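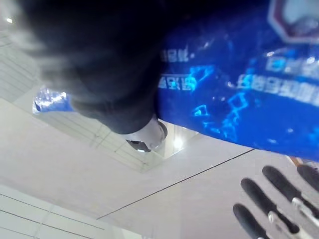 # Washing a shiny blue shirt with white lettering, hot or cold?

**tomomi_a** · Wed 1 October

Hi all, long-time reader from the laundry section. We've got a stack of these for our league, royal blue, a bit of a shine to the fabric, rows of white lettering and the lighter cyan zigzags and squares running in between. I love them, my kid loves them, and they stink after every single practice. I've been doing cold with ordinary powder and hanging them in the basement, and the smell is still there as soon as somebody warms up in one.

My brother Kiyoshi wants to do a hot wash and be done with it. I'm scared for the lettering and for that badge with the dark red edge. I cut the care tags out because they itched (I know, I know). Who's right?

---

**lidside_laundry**

Team cold. I did the shirts for the Lidside curling kids for 5 winters and the only ones that ever cracked were the ones that went home with a dad who ran everything on hot. Inside out, cold, hang to dry. If the smell won't shift, soak them in a bucket with a cup of white vinegar before the wash.

---

**Osamu_H**

I'll disagree with the blanket "cold only". It depends how the lettering got on there. If it's dyed into the cloth you can't feel it at all when you run a thumb across, and warm water won't bother it much. If it's a transfer sitting on top you'll feel an edge, and then yes, baby it. Shirts with zigzag patterns all over are often dyed right in, but I wouldn't bet your shirts on it from here. Go do the thumb test, Tomomi. Do the badge separately, it may be different from the rest.

---

**tomomi_a**

Okay, went downstairs with a flashlight like a burglar. The cyan bits feel like nothing, totally smooth. The white letters I *think* are smooth too? The badge has a bit of an edge to it, all the way around.

---

**Osamu_H**

There you go. Wash for the badge then, it's the weak spot. Warm at most, inside out, and skip the fabric softener forever. Softener leaves a coating on that sort of slippery cloth and the smell lives in it.

---

**yeshitufa**

oh no I use softener on EVERYTHING. is that why my son's soccer jersey smells like a flower shop in a locker room

---

**lidside_laundry**

Yeshi, yes! Agree with Osamu on that one. Still don't agree on warm. Why risk it for a badge you can't easily replace? Our printer, Hirano, wanted a minimum order of 25 to redo anything, and that was for a club that needed 2.

---

**Takumi W**

I'll throw a wrench in. I switched to the Jakudico sport wash last December and kept it cold and it did sort out the smell for us, but I also started washing them the same night. I suspect it was the same-night part that did it. Ours used to sit balled up in the hockey bag till the weekend. Might've wasted my money on the fancy bottle.

---

**tomomi_a**

Ha, ours sit in the trunk. For longer than I'm going to admit in front of Takumi. We have 70 shirts across all the age groups, so I do them in batches when I've got the energy!

What about the dryer? Kiyoshi is reading over my shoulder and asking.

---

**lidside_laundry**

No dryer. Tell him no.

---

**Osamu_H**

No dryer, we finally agree on something. And don't iron over the badge either. If they're creased, hang them in the bathroom while somebody has a shower.

---

**yeshitufa**

nice colour by the way, ours are a sad grey

---

**tomomi_a**

Thank you!! I'm going to do one batch cold with a vinegar soak and one batch warm, no softener in either, and mark the hangers so I don't mix them up. Kiyoshi gets to do the sniffing. Will report back after the next practice.

---

**Takumi W**

Get them out of the trunk first.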